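Home gym and small gym care > Cleaning > Racks and bars

How do you clean a white squat rack and Smith machine without making the paint worse?
Asked April 2, 2024. Viewed 3,685 times. 3 answers.

I look after a small weight room in Wornine. The main piece is a white rack with a Smith machine built in, and the paint is getting ugly. The worst part is the front face of the uprights, between the hook slots, where the paint is chipped and there are rust-brown stains. I have been going over it with a damp rag and dish soap. That takes off the dust but does nothing for the stains.
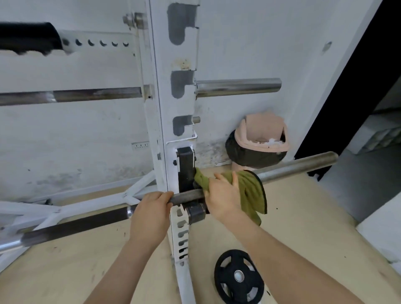
Upright at the slots, with the bars in front of it.

The bars are the second problem. Part of one is dark and streaky and the rest is still shiny. I don't know if the dark part is dirt, old oil or the finish wearing through. Members tell me one of them feels sticky.

What I want to know:

1. Can the brown marks be cleaned off, or do I have to sand and paint?
2. Is one cleaner safe for paint, chrome and rubber, or do I need separate ones?
3. How often should the bars and sleeves be wiped?

Budget is small. The room has 32 members and one closet for supplies. Repainting the whole rack is out until August at the earliest.

3 answers

Answer 1 (accepted)

Brown marks around chips are normally two things mixed together. Some of it is rust staining that has run onto good paint, and that will clean off. The rest is rust on bare steel inside the chip, and it will come back until you cover it.

Start dry. Brush out the slots with an old toothbrush, because grit collects on the bottom lip and gets dragged across the paint when you wipe. Then use warm water with a little dish soap, wrung out well, and dry it right away. For the stains, a paste of baking soda and water on a soft cloth is enough for most of them. Rub lightly and check the cloth. If white is coming off on it, stop.

For the chips, rub the bare spot with fine sandpaper, wipe with rubbing alcohol, let it dry and dab on white appliance touch-up paint. You don't have to do the whole upright. Leave it overnight before anyone racks a bar there. Hooks will chip it again eventually, so keep the bottle.

Bars and sleeves get a different cloth from the paint. I use microfiber, dry first, then with a very small amount of light machine oil. Hold the sleeve still with your free hand and wipe along it toward the end.
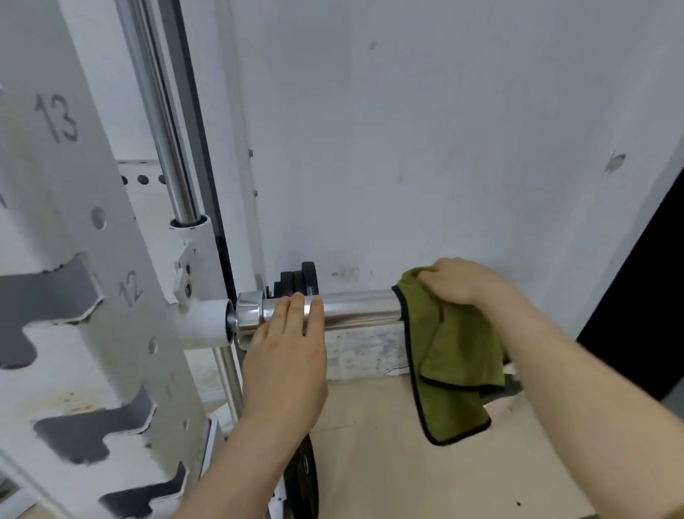

Posted by the answer's author
Maintenance lead, Grevulach Strength Room

Most of the sticky feeling on a sleeve is oil that was put on too heavy and picked up dust. Take it all off before adding any more. If plates are loaded you can wipe the open part of the sleeve, but once a month pull the plates and the collar and do the whole length.

Don't oil the grip section unless it is rusting. Stiff nylon brush, then a dry cloth. Chalk holds moisture, and dark patches on the shaft are often just packed chalk and skin. If the brush doesn't shift it, the finish is probably worn and you can stop worrying about how it looks.

On the guide rods of the Smith machine, follow the manual for lubricant. Ours says silicone, yours may not.

Edit: someone asked about bleach wipes. I keep them off bare steel and chrome. They are fine on the floor.

Answer 2

Agree with most of the above. I would add that the order matters more than the product. We do high to low: pegs and guide rods, uprights, bars, then whatever is standing on the floor. Doing the floor first means doing it twice.

Also clear the area before you start. Tape rolls, loose pads and small parts end up under the rack and you step on them while you are looking up at the bar. Move any plate that is leaning behind the base and wipe the wall and floor there too. Plates on wall pegs leave gray scuffs that come off with a melamine sponge, but test a corner, because it dulls glossy paint. Keep anything wet away from the labels on fire extinguishers. The inspector at our Jokthorpe location wanted them readable and made us replace one.

For the bar itself, wrap the cloth all the way around and turn your hand as you go.

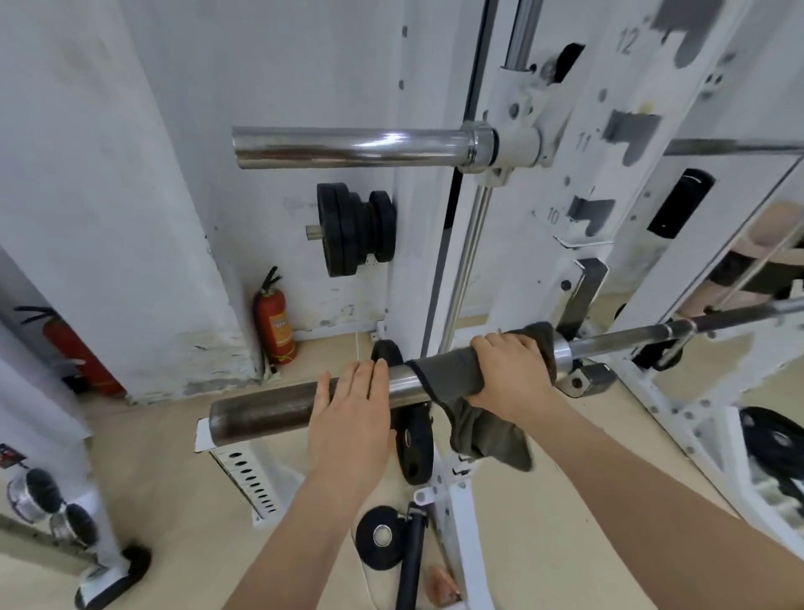 Schedule we use

Daily: dry wipe of handles, grips and pads.
Weekly: brush the bars, wipe the sleeves, soap and water on the uprights.
Monthly: plates off, collars off, slots brushed out, bolts checked.
Twice a year: touch-up paint.

The weekly round takes me 11 minutes per rack if the room is quiet. Cloths go in a bag by the door and get washed with no fabric softener. Softener leaves a film.

Answer 3

Wako rust spray worked for me, one can. Didn't try it on white paint though so test first. My rack is black

Comments on this question

Went with the baking soda paste. Will try the touch-up paint on one upright before I do the other. Thanks.

Does the paste scratch chrome? Mine has a chrome rod right beside the post and it's hard not to hit it.

Reply: Can do if you press. Put painter's tape over the rod first, or switch to soap and water close to it.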